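About Wolholm

Welcome, and thank you for wandering over to this page! We know that most people come to our site to look up a class time or to find out whether we're open on the Friday of a long weekend, so if you've made it all the way to "About Us," you are our kind of person, and we'd like to tell you a little about ourselves (maybe more than a little — we do go on).

Wolholm is a bread and pastry school. We teach grown-ups who have never baked a thing in their lives, grown-ups who have baked for years and would like their croissants to stop leaking butter, and teenagers during the summer, who are usually the bravest of the lot. Our home is the old Bansal building, a former dry goods store with tall front windows and floors that creak in a very friendly way. The name Bansal is still painted on the brick on the alley side, and we've never had the heart to cover it up. If you're walking over from the bus stop, look for those letters and you'll know you've found us.

We started out with 2 ovens and one long table, and every class was a sourdough class, because that was all we felt sure enough to teach. Students would take home a jar of starter, and then they would call us in a panic on Sunday night, and we would talk them through it. We still take those calls. The starter we hand out today comes from that same first jar, and we're happy to hear that pieces of it are living in kitchens as far away as Alaska and Maine. If yours has died, come by with a clean jar and we'll give you some more, no questions asked and no charge.

These days we keep our classes to 15 students, so that everyone gets a spot at the table and enough elbow room to really shape a loaf. The course list has grown to take in rye, bagels, laminated doughs, pies, holiday breads and a Saturday morning cinnamon roll class that fills up faster than we can post it. Each class ends with everyone sitting down to eat, and we'd ask you please not to plan on rushing off. Half of what people learn here they learn with butter on their chins, comparing notes with the person across from them.

Our flour comes from Lutel, a small mill that we've bought from since our second year. We like their whole wheat very much, and we like that they'll pick up the phone and tell us when a new crop is going to behave a bit differently. You can buy the same flour at our front counter in small or large bags, along with proofing baskets, bench scrapers and the plain white aprons that everybody asks about.

We also try to be good neighbors. Last year we baked 2,000 loaves for the food pantry down the street, and the pantry shelf by our front door is open to anyone who needs something from it during business hours. Our scholarship fund covers the full cost of a class for students who couldn't otherwise come, and applying takes one short form.

The front counter is open Tuesday through Saturday. Come in, say hello, and ask to smell the rye.

Page last updated 7/15/21

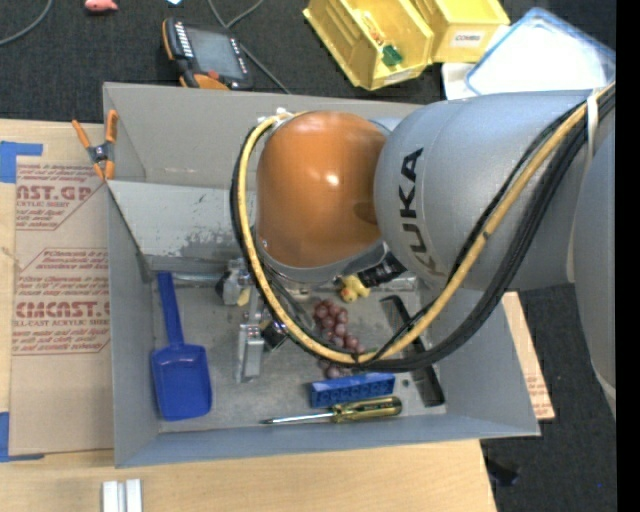

KUKA arm over a gray bin on a light wood tabletop.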